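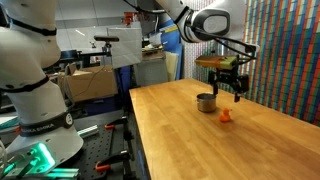
2025-01-05

Plarkitz workshop, long table

Picking up where the October notes stop. The table had its second winter coat of oil before the break and today was the first proper look at it with things on it. Color is good, still on the honey side, and the grain shows better than it did under the old finish. I had expected it to go darker. Wusby oil again, same can as last time, enough left for one more coat if we go thin.

Ran a hand along the near edge end to end. Two rough places, both on the underside where the slab edge turns under. Marked them with pencil. They want a light pass with 600 paper and a wipe of oil on a rag, not a full redo. Please don't take the belt sander to it.

Things on the table: the small steel pot and the orange duck. Before the break the pot was leaving a faint gray ring wherever it stood for any length of time. Two possible causes, as far as I can tell. Either there is metal dust on the base from being stacked with the others on the shelf, or the oil was still soft when we started using the table. Washed the pot this morning with dish soap, dried it, and wiped the base with a white cloth. The cloth came up gray the first two wipes and then clean, so I lean toward the dust. I also put a dab of leftover oil on a scrap piece and stood one of the unwashed pots on it. Will look at that next time I'm in.

Old ring near the middle came off with a damp cloth and a bit of baking soda. Rub with the grain. It leaves the wood slightly dull, so go over the place with oil after.

The pots are from Endo and the set is a mixed bag - the rims are rolled on all of them but a couple don't sit flat. Check on the glass plate before picking one out. If it rocks, put it back on the lower shelf with tape on it.

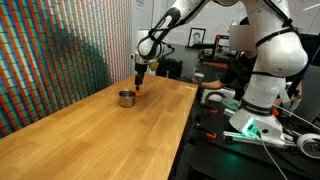
Photo: Plarkitz workshop notebook

Daylight was poor, so I checked the surface by looking along it low from the end of the table. There is a pale yellow patch of reflected light toward the far edge on the right, and it makes the finish look uneven there. Went over it by hand and it feels the same as the rest. Leave it alone.

Duck: washed in lukewarm water, no soap, squeezed out and left upside down on a towel for an hour. Orange is easy to find on this wood, which can't be said for the beige one we had first. Keep the orange one for the table and leave the beige one in the drawer.

The tile wall also needs a note. Dusted the lower part with a dry brush, straight up and down following the columns. The red and blue don't show much, but the white ones had a film on them and it smears if you start with a wet cloth. Dry brush first, then damp. I got to shoulder height and stopped. The upper part needs the step stool and the stool is still over at Bergmann with the loose foot.

Still open:
- sand and oil the two pencil marks under the near edge
- look at the test scrap
- get the stool back, finish the wall
- wash the rest of the Endo pots, 8 of them
- order oil, the can won't last to spring

Rags with oil on them are spread out flat on the rack by the sink. Leave them there until they are stiff, then they can go out.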